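3. Setting up your Nerkden dehydrator

3.1 First run (empty)

1. Take out all the packing foam, including the piece under the bottom tray that everyone misses.
2. Stand the Nerkden on a hard, level surface with a hand's width of space behind it. Carpet does not count as level, whatever your flat has taught you.
3. Turn the dial to 3 and let it run for 20 minutes with nothing inside. It will smell of warm raincoat. Open a window.

Caution: do not drape tea towels over the vent to "keep the heat in". The heat has somewhere to be.

3.2 Loading the trays

4. Wash the fruit and dry it properly. A quick wave in the air is not drying.
5. Cut everything to the same thickness. Thin slices next to thick ones will give you crisps and jam on a single tray.
6. Lay the slices so they don't touch. Yes, this means fewer slices.

Note: bananas brown as they dry. Lemon juice slows this down. Shouting at them has been tried by our tester, Afonso Caldeira, without result.

3.3 Strawberries

7. Leave the tops on until you are ready to slice, then cut them off with as little fruit as your conscience allows. 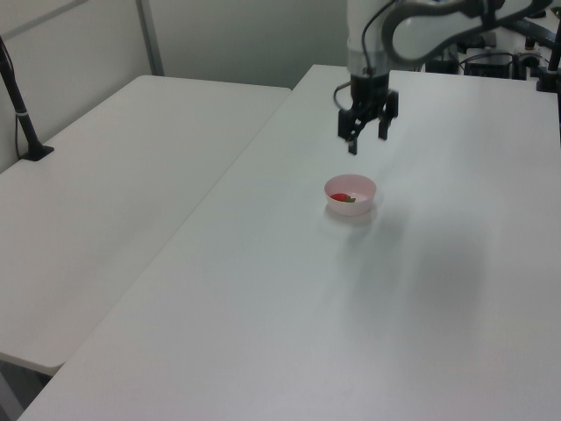

8. Slice from top to tip and lay the pieces cut side up.
9. Set the dial to 2 and check after about six hours. Swap the top and bottom trays while you are there.
10. Let a piece cool before judging it. Warm fruit always feels underdone, and this is how people end up with gravel.

Caution: the lid stays hot after the light goes out. See section 5 for cleaning.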